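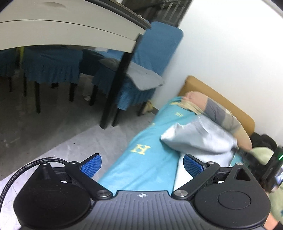

4. Setting up the bowling machine for trial day

Braltari two-wheel machine, hard turf or concrete only. Do this before the players arrive, not with thirty kids queuing at the net. Whoever feeds the balls needs a break every 42 balls, a proper one, flat out on a low bed or bench against the wall if there is one going. Tired feeders drop balls in crooked. Then swap.

4.1 Tripod legs out fully, locking collars tight. Front leg points at middle stump.

4.2 Lift the head on. Takes 2 people. Never lift by the wheels.

4.3 Drop the head pin through, clip it. Tug it. If it moves, start again.

4.4 Battery on the ground behind the machine, red to red, black to black. Switch must be OFF when you clip on.

4.5 Both speed dials to zero. Switch on. Bring the dials up together, slowly, to 3000 on the readout. Wait for the wheels to settle, you can here the note go steady.

4.6 Feed 2 balls with no batter in the net. Watch where they pitch. Adjust the head, lock it, feed again.

CAUTION: Fingers, sleeves, lanyards away from the wheels. They keep spinning after switch off.

CAUTION: No batter takes guard until the feeder has raised the ball and the batter has nodded. Helmet on, grille on, every age group.

Note: dimpled machine balls only. Leather balls scuff the wheels and come out all over the place. Wet balls skid, so dry them first.

Note: for swing, one dial slightly higher than the other. Small changes. Leave it alone for the first round of trials so every batter gets the same ball. 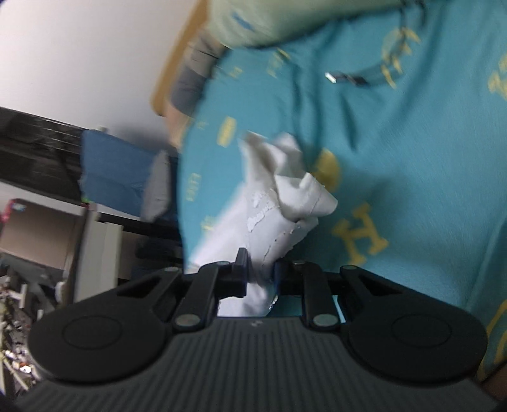 Tekle Tilahun writes from the Wakavik trials that 4.6 should be done again after lunch, as their tripod had sunk a little on the soft end and everything after the break pitched short. Fair point. Added below.

4.7 After any break over a few minutes: dials to zero, check collars, check head pin, repeat 4.6.

4.8 Packing up. Dials to zero, switch off, wait for the wheels to stop compleatly. Unclip battery, black first. Head off before legs fold. Cover on.

Battery goes on charge the same evening. Charger settings in section 5.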